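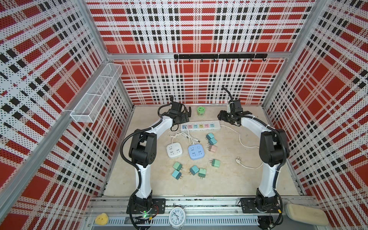 Chapter 5
Can It Do the Chores Yet?

I've spent 12 years trying to get machines to help around the house, and my honest scorecard is short. The vacuum works. The dishwasher works, as long as I load it. Everything else is still me.

So let's start this chapter with a job you've probably never thought of as a skill – plugging something in. You find the socket, turn the plug until the prongs line up, and push while you feel for the spot where it gives. You can do it behind a couch in the dark! A robot arm has to get every bit of that from cameras, motors and a whole lot of practice, and being slightly off is the same as missing.

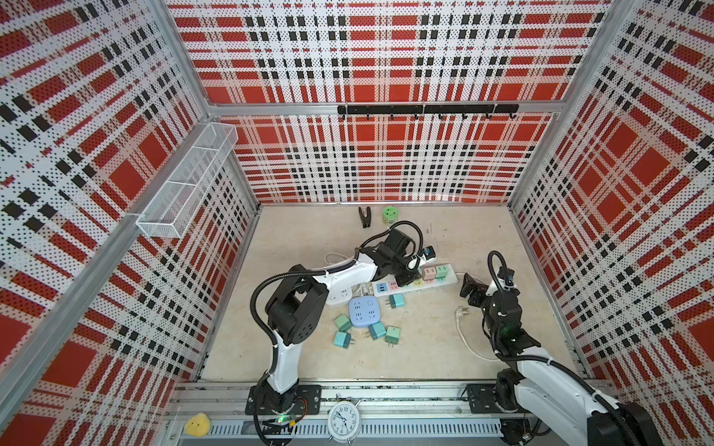
Dumisani Fourie thinks I'm too gloomy about this. Give the arms 200 good tries at one plug, he told me, and they'll surprise you. Maybe so, but my kitchen drawer has more than one kind of plug in it, and the cords are always in a knot.

That's really the question for the next 15 pages – how do you get from one chore, done well on one table, to the mess at my place?
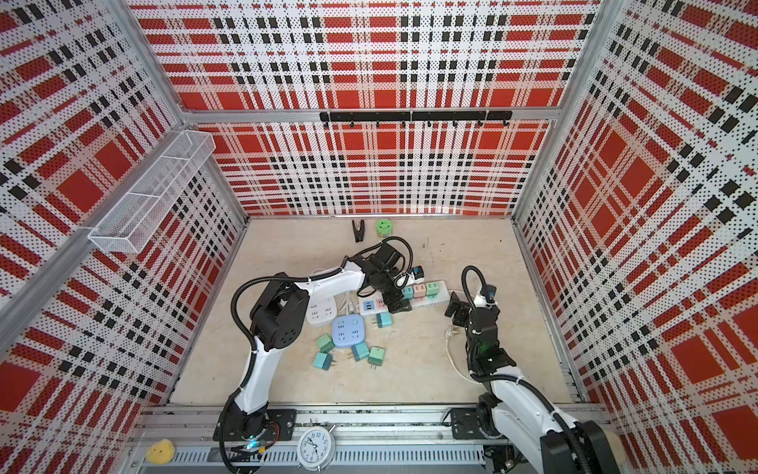
Figure 5.3 Two arms over power strips and plug adapters.

Before you read on, write down three chores you did today and guess which one a machine would find hardest. We'll come back to your list in Section 5.2.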